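Workshop notebook
Posted January 2021 by Zulkifli Subramaniam

We use cookies to remember your preferences. Accept / Manage settings

Hide glue, batch 9. The radiator in the back room at Skitthorpe has decided it is ornamental, so everything was gelling before I could get a clamp near it. Wore a coat. Warmed the spruce offcuts on the hot plate until they smelled like a sauna, brushed both faces, rubbed the joint, got it closed with a few seconds to spare. The previous attempt had a glue line you could have parked a bicycle in.

Proportions as before: 100 grams of granules to 177 of cold water, soaked overnight. Qistina says I should weigh the water every time and stop trusting the line I scratched on the jar. She is right, and I have told her so in writing, which ought to hold her until May.
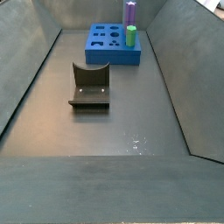
The Bonon granules swell more evenly than the Campbell ones, and they smell marginally less like a wet dog that has been thinking about its life. Campbell grabs faster, though. For rubbed joints in a cold room I want the slow one. For the linings on the Tistora fiddle, where I have clothespins on everything and no free hands, speed might be a mercy.

Broke the test pieces after lunch. Of 19 joints, two let go along the glue. Both were pieces I had put aside "for a moment" while I answered the phone, so the adhesive can't be blamed and the man selling phone contracts can. The rest tore wood. One took a splinter out with it the length of my thumb, very satisfying, and I left it on Qistina's bench as a form of argument.

Tried a pinch of urea in the leftover glue to stretch the open time. It does stretch it. It also stays rubbery at the edges and I don't trust it near a neck joint. Labeled the jar NOT FOR NECKS and put it on the high shelf, behind the other jars labeled NOT FOR something.
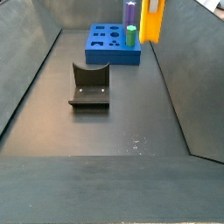 How long can a soaked batch sit in the fridge before it has to be thrown out?

A week is my limit with the lid on, less if it has been heated more than a couple of times. Once it goes thin and smells sour, out it goes.

Still to do: scrape the squeeze-out off the back plate while I can still find it, buy a thermometer that agrees with the other thermometer, ring the landlord about the radiator. Qistina wants the hot plate on Monday for bending ribs and has asked that it be clean. Chipped most of it off with an old plane iron.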